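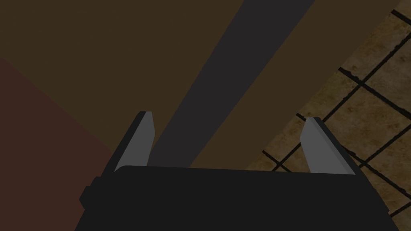
Stand November, Simulationsgruppe der Robotik-AG. Der Greifer schließt wieder symmetrisch. Ursache des Fehlers war ein falsches Vorzeichen in der Gelenkdefinition des rechten Fingers, das Benedito Fagundes beim Abgleich mit der alten Modelldatei gefunden hat. Der linke Finger war die ganze Zeit in Ordnung.

## Umgebung

Die Szene heißt bei uns intern Zavo und besteht aus einer ebenen braunen Fläche mit einem breiten dunkelgrauen Streifen, daneben Fliesenboden. Die Fliesen sind die einzige Fläche mit nennenswerter Textur. Der Greiferkörper ist fast schwarz und untexturiert, nur die Innenseiten der Finger haben graue Backen. Für die Kollisionsrechnung spielt das keine Rolle, für die Bildauswertung schon: Die Backen sind die hellsten Bereiche und lassen sich mit einem einfachen Schwellwert abtrennen. Bei dunkler Beleuchtung funktioniert das bisher besser als der Kantenfilter, der an den Fugen hängen bleibt.

## Steuerung

Die Regelung läuft über Calvo, unser selbst geschriebenes Skriptpaket. Geändert wurden 3 Dinge:

- Öffnungsweite wird vor jedem Lauf auf den Maximalwert gesetzt
- Kraftbegrenzung pro Finger getrennt parametriert
- Abbruch, wenn nach 5 Sekunden kein Kontakt gemeldet wird

Der letzte Punkt ist noch nicht sauber gelöst. Wenn der Kontakt nur an einer Backe gemeldet wird, zählt Calvo das als Erfolg. Von neun Testläufen mit dem Quader sind vier deshalb falsch protokolliert worden — die Rohdaten liegen unverändert im Projektordner, die Auswertung muss neu laufen.

## Offen

Für den Wettbewerb in Zatau fehlt uns weiterhin ein brauchbares Reibungsmodell. Der Standardwert ist zu hoch, Objekte kleben regelrecht an den Backen. Benedito will die Messreihe aus dem Vusavton-Projekt übernehmen, ich halte die Werte für nicht übertragbar, weil dort mit Saugern gearbeitet wurde. Wir rechnen beide Varianten durch. Die Konfiguration mit dem korrigierten Vorzeichen liegt im Hauptzweig, bitte vor dem nächsten Treffen aktualisieren.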